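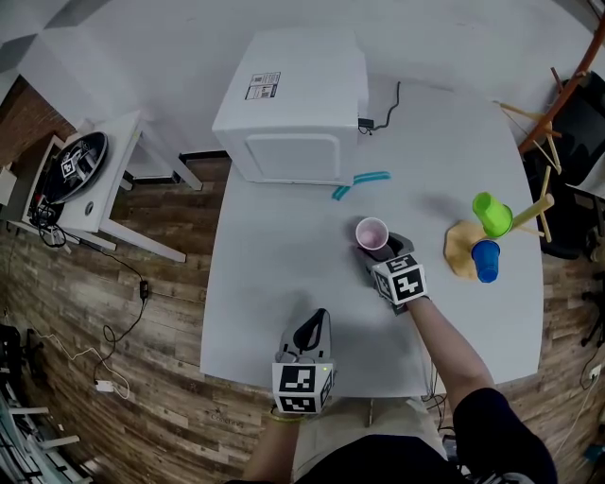 Attachment 1: Table in the Jiang Room, with the microwave oven at the far end and the mug stand to the right.

**Facilities Support - Fadbridge Building**
**Ticket number:** 2,028
**Opened:** March 26, 2025
**Requester:** Kaiwen Cai
**Location:** Jiang Room
**Category:** Small appliances and furniture
**Priority:** Normal
**Status:** Closed, with one item carried forward

## Summary of request

The requester reports that the microwave oven in the Jiang Room loses power during use and that the clock must be set again each time. The requester also asks that the power cable be moved off the table surface and that the mug stand be checked, as cups have fallen from it.

## Requester's statement

The microwave stopped twice this morning while heating water. On both occasions the light inside went out and the clock returned to zero. It came back on without anyone touching the controls. I did not notice any smell or unusual sound.

The black cable comes out at the right rear of the oven and lies across the table. People set cups down close to it, and I would prefer that it go behind the table. I have also picked cups up off the floor more than once. The green one in particular does not hang straight on its peg.

I can be reached at my desk for the rest of the day. Please do not remove the microwave without a replacement, as it is the only one on this side of the building.

## Work log

**Entry 1 - Intake**
Request received and assigned to the appliance desk. The requester was asked to stop using the oven until it had been inspected. A notice was placed on the door of the oven.

History for this room was reviewed. One earlier request was found, from February, concerning the height of the chairs. It is not related.

**Entry 2 - First visit**
The technician inspected the cable along its full length, with the oven unplugged. The outer covering was sound. No heat marks were found on the plug.

The plug was returned to the outlet and the oven was run with a cup of water for three minutes. It ran normally. The test was repeated while the cable was moved gently by hand near the plug. Power was lost immediately and returned when the cable was released.

The same movement made near the oven had no effect. The fault was therefore placed at the plug or the outlet.

**Entry 3 - Outlet check**
A test lamp was connected in place of the oven. The lamp flickered when its plug was moved. The oven was then connected to an outlet in the corridor and run for 20 minutes in short cycles, with the cable moved during each cycle. Power was not lost at any point.

Finding: the outlet used by the oven does not grip the plug firmly. The oven itself is in working order.

The low white outlet to the right of the table was considered as an alternative. A thin white cable already runs from it, and use of that position would have brought the oven's cable past the chairs. It was not selected.

**Entry 4 - Referral to electrical contractor**
Referred to Vininia for replacement of the worn outlet. The contractor confirmed that the work could be done the same afternoon and that power to the room would be off for 30 minutes. Occupants were informed by message.

**Entry 5 - Outlet replaced**
Vininia replaced the outlet and tested it under load. The technician repeated the cup-of-water test with the cable moved by hand. No loss of power. The clock was set and the notice was removed from the oven door.

**Entry 6 - Cable route**
The oven was turned slightly so that its rear faces the wall, and the cable now drops behind the table. Two adhesive clips hold it to the underside. The clips are rated for light use only - if the oven is moved for cleaning, the cable should be taken out of them first.

The air gap behind the oven was checked against the user manual and is sufficient.

**Entry 7 - Mug stand**
The stand has a round wooden base and a pale post with pegs. The post was slightly loose in the base and has been tightened from below. One upper peg was also loose and was glued in place. The stand was kept out of use until the glue had set.

The plastic cups are light and sit loosely on the pegs, so some tilt will remain. The lime green cup hangs more securely on a lower peg, next to the blue one, and has been placed there. The requester was advised that ceramic mugs should not be hung on the repaired peg for the present.

**Entry 8 - Requester follow-up**
Message received from the requester:

> Thank you. I have used the microwave several times and it has not stopped. The table is much easier to wipe down with the cable out of the way. Could the paper cups also be kept somewhere? They are left standing on the table and there is no holder for them.

Reply sent: a wall-mounted cup holder can be requested from the supplies catalog in Fakalance. As this requires drilling, it will be handled as a separate item.

## Resolution

| Item | Action taken | State |
|---|---|---|
| Microwave loses power | Worn outlet replaced by Vininia | Complete |
| Cable across table | Routed behind table and clipped | Complete |
| Cups falling from stand | Post tightened, peg glued | Complete |
| Holder for paper cups | Supplies request to be raised | Carried forward |

## Notes for future requests

If the oven loses power again, please record whether the light inside goes out at the same moment and reply to this ticket. Replies reopen it automatically. Please do not connect the oven through an extension cord.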